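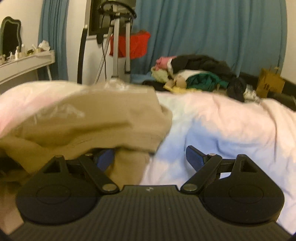

The bed in the back room, white sheet on, with the khaki piece heaped on it.

Back room clear-out, November

Sangkhawat is the name of the house, and it has been on the gate longer than we have lived here. It has two bedrooms upstairs and a smaller one at the back of the ground floor, which over the years became the place where clothes went when there was no room for them anywhere else. In November we emptied it. The page is mostly a record of how the clothes were sorted, folded and put away, for the relatives who asked what was kept and what went.

Everything was done on the bed. The floor in there is cold and the chair is no use for folding on, so each load was tipped on to the sheet, sorted, and taken off again before the next one came in.

The sheet

White with a very faint pink in it. It was a plain white sheet until it went through the machine with a red tea towel, and it has been the working sheet ever since. It gets used for decorating, for cutting out patterns and for jobs like sorting clothes. It does not stay flat. We stopped pulling it straight after the first hour, as it makes little difference to folding so long as the piece in hand has a smooth patch under it.

A fitted sheet would have been better. Ours were all in use.

The khaki piece

Beige or khaki depending on the light, and soft. It has a paler patch on it, and there was some discussion over whether that was the remains of a print or plain wear. My aunt said print. Pongsak Chuensuk, who has been in and out of this house since he was at school with my brother, said wear. It was left undecided and the piece was kept.

Soft cloth of this sort is awkward. It slides off itself and the lower folds run away while you are dealing with the top ones. What worked was to spread it right out, find the longest straight edge, and fold towards that. Heaped up, it looks like twice as much cloth as it is.

Sorting

We used the bed in halves. Things not yet looked at went on the left, and the right was kept for folding. Once a piece was folded it left the bed and went on to the landing, in one of the following groups:

Keep, wear now
Keep, put away until spring
Mend
Give away
Rags

Mend was meant to be a small pile. It was not. Most of it was buttons and hems, with one lining that had come away at the armhole. Anything that had been in the mending basket before and come back unmended was moved to give away if the fault was slight, and to rags if it was not.

Folding

Shirts: buttoned at the top and at the third button down, laid face down, sides in, sleeves back along the body, then folded in half from the hem.

Trousers: leg on leg, seat pushed in so the edge is straight, then in thirds. Halves are quicker but they are too long for the drawer.

Jumpers: arms across, then in half. They are not hung up. Two had been, and had points at the shoulders. Steam took most of that out.

T-shirts: in thirds lengthways and then again, stood on edge in the drawer. This was the one change from how it was done before. You can see what is there without lifting the pile.

Anything soft or with no clear shape: spread out, smoothed from the middle, folded to the longest edge and rolled if it still would not hold.

Storage

The put-away clothes went into two cloth boxes from Skestivis. They are sold flat with a stiff board for the base. The lid is loose at one corner on one of them, but they slide under the bed, and the old plastic crates did not. Wool went in at the bottom with a cedar block, cottons on top. Each has a paper list pinned inside the lid.

The drawers were wiped out and left open overnight before anything went back. New lining paper was cut for the top two. The roll ran out at that point and the bottom drawer has brown paper in it.

One thing to note for anyone doing the same. Measure the gap under the bed at the side and not at the foot. Ours has a rail along the side that sits lower than the rest, and the first size of box we ordered had to be sent back.

Count

My aunt asked for the numbers, so they were written down as the clothes came off the bed. There were 70 pieces in all. Of these, 20 were given away. Rags were not counted separately, and are included in the total. Socks were left out of it.

The give-away bags were taken in the same week. The winter coats that had been hanging on the back of the door are now in the upstairs wardrobe, on the left.

Still to do

The mending.

The curtain, which needs taking down and washing. It is faded along the window side and may have to be turned.

The top shelf of the cupboard, where the spare blankets are. They were left alone this time. They will need the bed as well, and more space than one person folding can manage.

The bulb in the back room has been changed to a brighter one. The dark blue and the black had been getting mixed up in the evenings, and several pairs of trousers had to be sorted again in the morning by the window.

If anyone in the family would like the cream cardigan with the wooden buttons, it is in the second drawer and has not been promised to anyone. The sleeves are short. Please ask before the end of the month.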